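## 4. Recording examples in the Prullel simulator

Before you start, please check that the Mumis project is open and that the wrist view is turned on. The learning program uses this view, so you should also drive by it and not by the room view.

1. Select **New session** and choose the task from the list.
2. Press **Record**, then wait until the timer is running.
3. Move the gripper to the panel slowly. Keep the fingers open until you are close to the edge.
4. Do the task one time, then press **Stop**.
5. Mark the example as *Good* or *Repeat*. Do not leave it without a mark.
6. Select **Reset**. The colors and the starting position will change – this is normal.

**Note:** Record 20 examples in one session, then take a break. For one task, Istimby needs 300 good examples before the first training. A full set has 3000.

**Note:** Change your direction of approach between examples. If all of them come from the same side, the system learns only this side.

**Caution:** Do not press **Reset** while the timer is running. The example will be lost and Pons cannot bring it back.

If the edge of the panel is difficult to find, tilt the wrist a little and look for the line where the panel ends and the tiles begin.

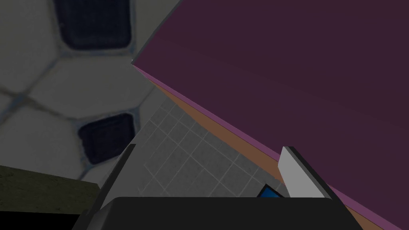
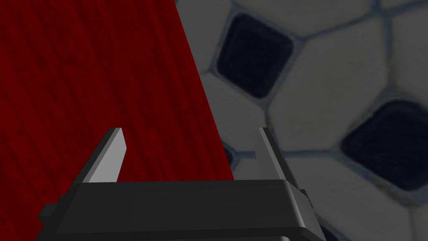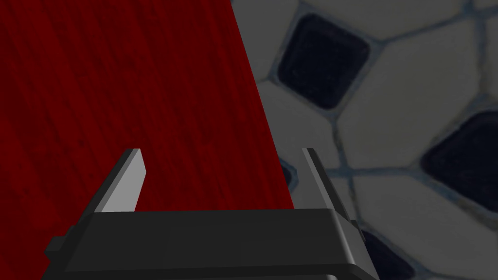 *Figure 4. Wrist view near a panel edge: purple panel (first), red panel with open fingers (second and third).*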